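Siltville workshop notebook, August
Folding seat, blue cover: condition check and re-tensioning plan

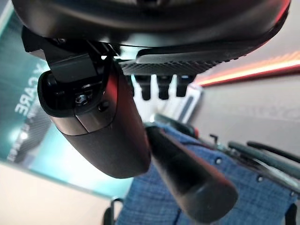 SOFT GOODS / SEATING

Carried over from the last entry. The seat is on the bench list for a check of the cover, the seam and the tubular members before it goes back into the reading corner. Nothing urgent. The complaint on the tag reads "sags, creaks on the left", and that is all the history we have.

Cover. Blue woven cloth, fine texture, close to denim to look at. I have not identified the fibre. Burn test not done and not worth doing on a cover we intend to keep. The cloth is stretched over the frame and the seam line carries small round metal grommets. Both of the ones I worked on turn very slightly under a fingertip, which they should not. The cloth round the lower one has begun to relax. No tearing at the edge of the hole under the loupe. A few broken yarns, all on the inner face.

Frame. Dark tube with small dark fittings standing up from the bars. Magnet sticks to the tube, so steel. I had written it up as aluminium on the job card from the weight alone. Card corrected. Surface finish is sound apart from scuffing where the bars nest when folded. Left this alone for now. Touching up a wear surface only gives the next person something to scrape off.

Strap. Black, curved over the upper edge of the cloth. Pulled by hand in both directions, no movement at the root. I did not put a gauge on it.

Creak. Reproduced at 2 pm with a static load of 40 kg on the seat board, sandbags, lowered by hand. Audible once on loading and once on unloading, nothing in between. Shifting the bags to the right quietened it. Shifting them forward made no difference. I first blamed the pivot. A drop of light oil there changed nothing, so wiped it off again. Pressed a folded card between cloth and tube on the left and the noise stopped. Removed the card and it came back. Working conclusion is cloth slipping on tube under load, consistent with the slack at the lower grommet. The pivot may still contribute and I would not sign it off on this alone.

Tension. We have no proper figure for a cover of this kind. The method used on the Smits stools was to press the centre with a flat disc and read the deflection at a fixed load. I repeated it here so there is at least something to compare with. The first reading was spoiled by the seat walking on the bench mat. Clamped the rear bar, with a rag under the jaw, and took it again. Deflection about 200 grams short of where the stools sat, if one reads the Smits chart backwards to load. That is a poor way to express it and the chart was drawn for a smaller cover. Treat as an indication. The useful statement is that the left side gives more than the right at the same load, and the difference is plain to the hand.

Options considered.

Replace the cover. Nakine can supply a blank in a similar blue but not a match, and the eyelets would have to be set here. The present cloth has plenty of life in it. Rejected for this round.

Take in the seam. A single new line of stitching inside the existing one would recover the slack. It also moves the load away from the grommets and leaves a strip of cloth doing nothing. It would need to be unpicked if the cover is ever changed. Kept as fallback.

Reset the two loose grommets with a backing washer and re-tension from the left. Least work, reversible, keeps the original seam. Preferred.

Washers. The nylon ones in the Stemix drawer are the right bore but too thick, and the grommet will not close over cloth and washer together. Tried one on scrap and the collar split. The thin fibre washers close properly. Tested three on offcuts of doubled cotton. Two were good, one rolled unevenly because I had the die off square. The setting die itself has a nick on the rim. It does not mark the work if the nick is turned away from the face side, but it wants dressing before anybody uses it on leather.

Sequence for the repair, so that it can be picked up without me:

Mark the present position of the cloth on the tube with chalk, both sides. Use tailor's chalk and keep the wax crayon away from the cover, the stain on the first stool is still there.
Slacken the cloth from the left. Leave the right side fixed.
Drill out the loose grommets from the back at low speed, holding the flange with pliers. They spin otherwise and will cut the yarns.
Trim broken yarns. Do not pull them. One small dab of fabric adhesive on the inner face, left overnight.
Set new grommets with the fibre washer behind. Check by fingertip that they do not turn.
Draw the cloth up from the left until the chalk line has moved by the width of the line or slightly more. Stop and load it before going further.
Repeat the sandbag test and the disc test, with the rear bar clamped this time from the start.

If the creak persists with the cloth tight, strip the left pivot and look at the washer stack. I have not had it apart and do not know what is in there.

Other notes. The bench mat should be replaced or turned over, it has gone slick in the middle. The job card still lists the item under "chairs, rigid". Moved to folding. Sandbag labelled 20 is light by a noticeable amount and I have taped over the figure. For the loading above I made up the total on the floor scale, so the 40 stands.

Small brush test on the cloth with plain water on the inner hem, no colour transfer to white cotton. Not tried with detergent. Cleaning can wait until after the grommets are in, and the chalk will need to come off anyway.

Parts used today: three fibre washers, three grommets, all on scrap. Nothing fitted to the seat. Stock sheet updated. Adhesive tube is nearly finished, added to the next order.

Open: dress the die. Find a better comparison for the tension reading than the Smits chart. Ask Nakine whether their blank comes with the seam already folded.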